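Shower screen scum — has anyone had luck with Drollora?
Cleaning & Laundry > Bathrooms

noreen_m
We moved into a rental in May and the shower screen is a shocker. White haze from knee height down, worse near the hinges, and you can feel it if you run a fingernail over it. I've tried dish soap and a microfibre cloth, then bicarb paste, then more swearing than I'd like the neighbours to hear. The lady at the hardware place in Tovley sold me a bottle of Drollora and said leave it on for 14 minutes, which seems weirdly exact? Before I slather it on, has anybody used it on glass with a chrome frame? I want my bond back.

harisn
Used it, liked it. Wear gloves and open the window, it pongs. Do a small patch down the bottom corner first. My frame was fine but I rinsed like mad.

grout_aunty
Save your money, love. White vinegar, warmed a bit, in a spray bottle with a squirt of dish soap. Spray, go have a cuppa, come back and scrub with a non-scratch pad. I've done every screen in this house that way for years and they come up a treat!

harisn
Vinegar's okay for light stuff. If you can feel it with a fingernail you'll be there till Christmas.

grout_aunty
Then you're not leaving it on long enough. Hang paper towel on the glass and soak it so it can't run off.

K_Ejigu
Is the surround tile or stone? Asking as someone who wrecked a marble sill with vinegar. It left dull rings and the quote to get it honed was $216. Acid is acid, doesn't matter if it came from the supermarket or a fancy bottle. Same goes for Drollora if it's one of the acidic ones, check the back label.

noreen_m
Just plain ceramic tile I think, with tired grout. Label says acidic, keep off natural stone. Doesn't mention chrome at all, helpful.

anum.o
My two cents, and I do end-of-lease cleans so I see a lot of these. Half the time what people call soap scum is hard water, and the other half is both in layers. Do the soapy layer first with an alkaline cleaner (any cheap bathroom degreaser), rinse it right off, dry the glass, and THEN go the acid. If you go straight in with acid it just sits on top of the body wash gunk and you think it's a dud. And please don't use anything with bleach in the same session.

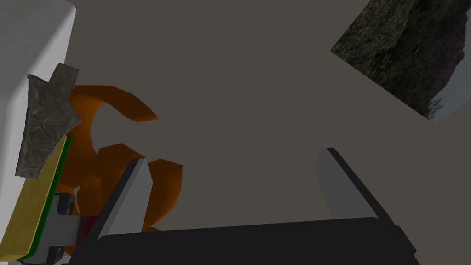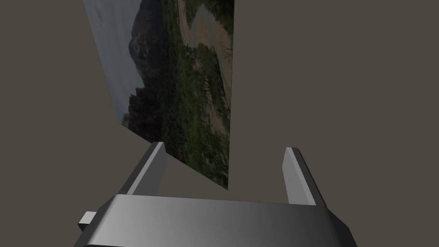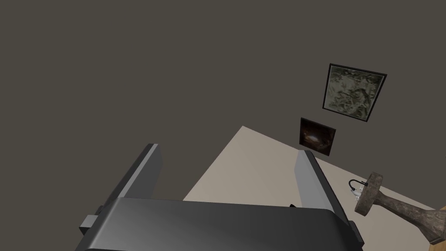
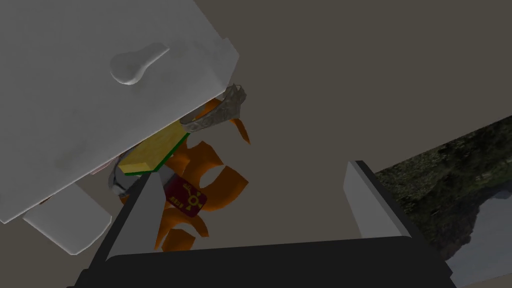 Four renders, white cabinet with the knob in the last one.

grout_aunty
Two products for one screen! My nan is rolling her eyes somewhere.

anum.o
Ha, your nan probably had a bar of Velvet and a shower curtain. Body wash is a different beast.

harisn
Anum's right about the order, I'll cop that one. I did mine after a normal bathroom clean so it was already degreased.

rukh_b
Has nobody said razor blade yet? Wet glass, fresh blade, low angle. Comes off in sheets, very satisfying.

K_Ejigu
Please don't tell a renter to take a blade to toughened glass. One bit of grit under there and it's scratched for good. A new panel is a lot more than a bottle of cleaner.

rukh_b
I've done it plenty of times with no scratches. But fair enough, not my bond.

noreen_m
Okay, update! Degreaser first like Anum said, rinsed, dried, then Drollora on the bottom half only. The middle is properly clear, I could see the tap through it from the hallway. There's still a cloudy strip along the hinge side and a few spots that haven't budged. Chrome looks the same as before. Arms are dead.

anum.o
Great result for a first go. Do the strip again with the paper towel trick — aunty's soaking idea is a good one, just use it with whichever acid you've got. If the spots are still there after 2 goes it may be etching, and no cleaner will shift that. Take photos and send them to the agent now so it's on record that it was there.

grout_aunty
I'll take that as a win for me. And get a squeegee! Hang it on the tap and make everyone use it.

noreen_m
Squeegee is on the list. Does anyone know if the suction hooks stick to tile, or do I need the over-the-screen kind?

harisn
Over the screen. Mine with the suction cup fell off at three in the morning and scared the life out of the dog.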